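Teaching by demonstration (robotics)

Wednesday, July 20, 2022
By Solveig Ljungberg
11 shares | 8 comments

Teaching by demonstration, also called programming by demonstration or learning from demonstration, is a way of getting a robot to do a task by showing it the task. A person performs the job, the motion gets recorded, and a program is fitted to the recordings. Used where writing out every move in code would take too long. Common in sorting, packing, light assembly, kitchen work.

Main methods

Three are in wide use. In kinesthetic teaching the person takes hold of the arm and moves it through the job. Motors are set to go slack, or near enough. Easy to learn, tiring after an hour, and the person's own hands and arms end up in the camera view.

Remote control, or teleoperation, keeps the person off to the side. They steer with a joystick, a headset or a smaller copy of the arm (a leader arm). The robot sees more or less what it will see later on its own. Slower than it sounds. Most operators complain about lack of touch, depth is hard to judge, and small parts get dropped alot.

The third method leaves the robot out during recording. The person carries a gripper tool with a camera fixed to it and does the task directly, at a bench or a table or in somebody's kitchen. Position of the tool is worked out afterward from the video, sometimes with help from a motion sensor. Cheap to set up in a new place. The catch is reach: a person can twist into poses the arm can't follow, and those takes have to be thrown out. 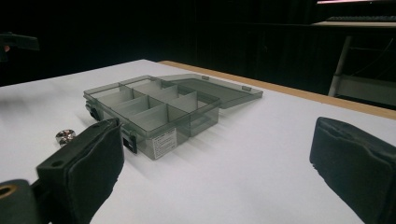
Divided organizer box with its lid open, between the padded fingers of a hand-held gripper.

Typical tasks

Boxes with dividers are a common choice, also drawers, cups, cloths, plugs. A parts box gives several tasks in one: open the lid, place a part in a compartment, close, press the latches. Clear or tinted plastic is hard on depth sensors and gets used partly for that reason. The Hilter set has 28 tasks and 689 recordings, most of them tabletop. Hilter is remote control only. Cirnlow, a later one, is hand-held only, so the two are hard to compare directly and people do it anyway.

Recording practice

Start position is changed between takes. So is the angle of the object. If the box sits in the same spot every time the robot tends to learn the spot and miss when it moves. Speed should be steady, no long pauses. Failed grasps are kept by some groups and cut by others; the Midtbø guidelines say keep them if the person recovers within the same take.

Different operators have different habits, e.g. left side first or right side first. Mixed habits in one set can confuse the simpler learning methods, which average the two and go down the middle.

Limits

Force is poorly captured by video. Snap latches, tight lids and screw caps suffer most. Fingers with soft pads help the grip but hide how hard it's squeezing. A program trained on one gripper often does worse on another, even with only a small change in finger shape. Prammont tests from December showed this for lids in particluar.

See also: teach pendant, leader arm, imitation learning, grasp planning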